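Slow arms are good arms
8 May 2023

In our shared workshop in Fisholm there is a discussion that comes back each winter. It concerns the speed of the robot arm. The younger members want it faster, and I am on the other side. I want to explain why, because in the meetings I am too slow with my English to finish the argument.

We began the build in February, with a budget of 300 dollars for the parts we could not make or find. The job we chose is a boring one: take small things from a table and put them in a basket. People who visit us are a little disappointed when they hear this. They have seen robots dancing on the internet, and we have a machine that tidies up.

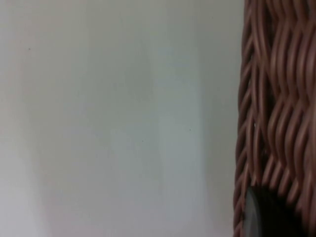 My opinion is that a home builder should choose exactly such a boring job and stay with it for a long time. In the first weeks I changed the task whenever I became impatient. I learned a little about many things and could not repeat any of them. Then I started to keep a notebook, with one line for each attempt. The notebook has 3,840 lines now. Most of them are failures, and the failures look very much alike, so one can start to repair them.

Here comes the question of speed. When the arm moves fast, a failure is finished before I understand it. The piece is on the floor and everybody has a different theory. When the arm moves slowly, I can see which joint is late, and I can put my hand on the stop button without fear. For Trandine, the motion program we wrote for ourselves, I have asked for a limit of 18 percent of full speed while we are testing. Some members find this ridiculous. They say that a person would do the same work in a few seconds. It is true, but a person has also practiced since childhood. 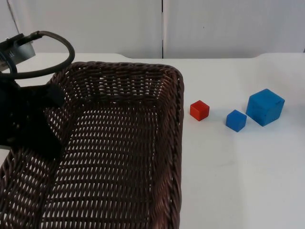
The other thing I defend is variety in the small parts of a task. A friend from the Villalobos club trains with pieces that are all identical, and his results are beautiful as long as he does not change anything. I prefer a mixed set. With a small red cube, a small blue one and a blue one that is clearly bigger, the gripper must open differently for the same color, and the program cannot cheat by learning one width. I also like a basket with low sides and a wide opening. Some would call this too easy, but I think it is fair to give a beginner an easy target and a difficult grasp – both difficult at once teaches very little.

I accept that patience has a price. The group in Tidcombe built their arm after us and already they show it to the public. Ours is still on the bench, and a member has to spend 40 minutes with it before he gets a result worth writing down. If the others vote for more speed this summer I will not leave the workshop. I will only ask that the notebook continues, and that the stop button stays where I can reach it.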